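Tadeo Sosa
@tadeososa

Thread: I spent December trying to find out if expensive headphones sound better than cheap ones. I have opinions and most of them are grumpy. 1/15

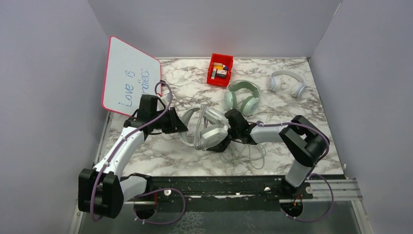 I own a pair that cost me 300 dollars. I bought them after reading reviews for three weeks. Every review used the word "warm." I still couldn't tell you what warm sounds like. 2/15

So I borrowed a pair of Lolldens from my sister (12 bucks at a gas station in Jasturdale, she thinks) and started swapping back and forth on the train. Same songs, same seat when I could get it. 3/15

First thing I noticed: the louder pair always wins. If one is even a hair louder your brain goes "ooh, more detail." Stores know this. I'd bet money the demo wall at Wakell is set up with the pricey ones turned up. Can't prove it. 4/15

Once I matched the volume by ear (badly, I admit) the gap got a lot smaller. It didn't go away. The cheap ones are muddy when there's a lot of bass and a singer on top of it. On podcasts I gave up trying to hear a difference. 5/15

Then there's "burn-in." People say you have to play new headphones for days before they sound right. Funny how they never sound worse after burn-in. My guess is you're the one getting used to them. And by then the return window is closed. 6/15

Cables. I'm not doing cables. Someone at work swears by a Mészáros cable and I asked him to pick it out with his eyes shut. He said his ears were tired. 7/15

Frequency charts are more useful than adjectives, but watch the scale on the side. You can make a tiny bump look like a mountain. Two sites had charts for my exact model and they didn't look like the same product. 8/15

Also "studio quality." Which studio? Doing what? You can print that on a box of crackers. 9/15

OK, fair is fair. Things I did notice for real: the padding. After a couple hours the Lolldens pinch right above my ears and I want them off. Mine I forget I'm wearing. That alone might be worth money to you. It was to me. 10/15

Noise canceling is real too. I went in doubting it and the train rumble does drop. Voices, not so much. The lady behind me discussing her gallbladder came through in full studio quality. 11/15

My blind test, such as it was: my sister swapped them on my head while I kept my eyes closed. Useless. I knew which was which from the pads before she hit play. So anyone who tells you they did a blind test at home with over-ears, ask how they got around that - I couldn't. 12/15

What I'd want from a review: what volume, what songs, did you pay for them, and did you know which pair you had on. I went back through my bookmarks and found 3 that answered even two of those. 13/15

Would I buy mine again? Probably used. Pads can be replaced, and plenty of people dump a good pair the minute a new model comes out with a slightly different hinge. 14/15

If you have a way to do the swap test without feeling the pads, please tell me. And if you're here to sell me a cable - no. 15/15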